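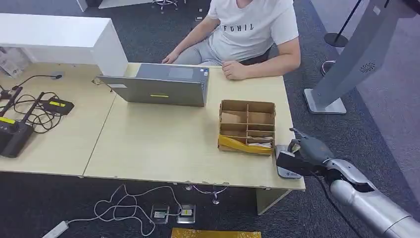
Laptop and both routers on the desk

Second router drops every evening
posted by grotwood_8, August 25, 2020

I put a second router in the back bedroom to reach the porch. It works until dinner, then the laptop says connected but no internet. Both have the same network name. Do I need to change something?

Hamish Purves
Log in to the second one and turn off DHCP. Give it an address the first one won't hand out, then run the cable to a LAN port, not the WAN port. Two routers both giving out addresses will cause what you describe. Restart the laptop after.

reka17
Mine did that. I moved it to channel 3 and it got worse, so don't use 3.

vergara
What Hamish said. Write the new address down before you save it.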